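Workshop Tips: Sorting pens with two arms, and the pinch that got past the safety stop

Posted in Bench and Bits, by Oda Berge

I get asked about robot arms on workbenches more than I'd like. Two years ago it was laser cutters. Now someone's nephew has a pair of arms bolted to a table and wants to know if it can tidy up after him. My answer hasn't changed much: a drawer divider costs a few dollars and has never grabbed anyone's sleeve.

Still, people are going to do it, so these are my notes from the Ramgate bench, where the job is moving pens off the wood and into containers, and where in July the job went wrong in a way worth learning from.

What happened

Folke Forsberg had the sorting program going mid-afternoon. A pen rolled. One gripper went down for it, closed on the barrel at a bad angle and stalled. The software was supposed to notice the extra load, open the fingers and back off. It noticed nothing. It kept squeezing, and Folke did what any of us would do with a jammed stapler and reached in to pull the pen free.

The pen popped out, the gripper finished closing, and it closed on the side of his thumb. He hit the stop button with his other hand. The arm stopped all right, and it stayed clamped, because stopping the program and letting go of things are two separate matters. Teodor Dalen had to pull the power before the fingers could be eased apart by hand. Folke had a bruised nail and a bad mood for a fortnight. It could have been a lot worse with a stronger gripper.

The load limit was set at 700 in the settings file. The supplier's sheet, which was in the drawer, said to start at 400 for small hard objects. Someone had bumped it up months earlier so the thing would stop dropping pens. It did stop dropping pens.

Pens going from the table to the containers:
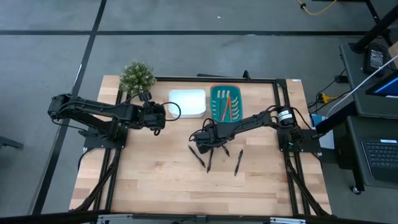
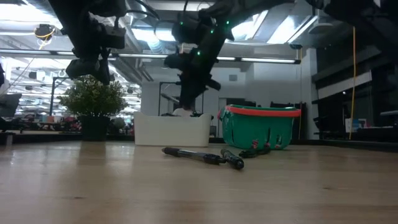 I've since been told by three different people that the new software makes this impossible. I was told that about the old software too. So I'd sooner give you some habits that work no matter what the software thinks it's doing.

Find out what your stop button does

Do it today, with nothing valuable on the bench. Have the gripper hold a rolled-up rag, press stop, and watch. Some let go. Some hold on. Some arms go limp and drop, and if your arm is mounted up high that's a lump of metal coming down on whatever is below. Write the answer on masking tape and stick it beside the button. Ours now reads HOLDS ON — PULL PLUG TO OPEN, in Teodor's terrible capitals.

Before you pull the plug, look at where the arm will fall. Teodor held ours up with his forearm, which worked, but I wouldn't call it a method.

Keep a grabber handy

A pair of kitchen tongs with silicone tips is the best safety device I've bought. If a pen jams, power down first and go in with the tongs second. Long barbecue tongs are too floppy. A wooden spoon is good for nudging rollers back toward the middle, and if it gets bitten you've lost a spoon.

Stop things rolling

The whole mess began with a round pen on a smooth surface. A scrap of that rubbery shelf liner fixes most of it. Cut it to fit and tape the edges down flat, or the fingers will pick up the liner and you'll have a new problem. Pens with clips roll less than pens without. Hexagonal pencils hardly roll at all, if you have any say in what's being sorted.

Brock Wong swears by a light sanding of the bench top. I tried it on an offcut and couldn't tell the difference, though he's still at it.

Mind the loops

Loose cable around a moving gripper wants to be either long enough to reach everywhere or tied back, and most of what I see is neither. Move each arm slowly to its farthest corners with the power off and see where the cable pulls tight. Hook-and-loop straps are better than zip ties for this, as you'll be redoing them. Keep cable off the patch of bench where things get picked up. A gripper that will close on a pen will close on a cable about the same size.

Test the squeeze with something cheap

Paper drinking straws. If the gripper flattens the straw, note the setting and turn it down before you try anything else. We worked our way back up from 400 in small steps and stopped at 584, which picks up most pens and leaves a thumb annoyed instead of bruised. I wouldn't copy that figure. Your gripper isn't ours, and the numbers mean different things on different makes.

Whatever you settle on, put it on paper with the date and your initials, and tape it inside the cupboard door. A settings file doesn't tell you who changed it or what they were cross about at the time.

Sleeves, rings, lanyards

Off, off and off. Leif Wallin wears his reading glasses on a cord and has been asked twice. Hair tied back. Aprons are fine if the strings do up behind.

Is it worth it?

On a good run the arms clear a handful of pens in the time it takes me to make tea. I can clear the same handful in 2 seconds with the side of my hand, and I don't need to be switched off at the wall afterward. Folke says that misses the point, and he's back using it, with the tongs hung on a hook by the plug.

If you've had a gripper hold on after a stop, write in with the make and what you had to do to free it. I'd like to put a list together for the next page.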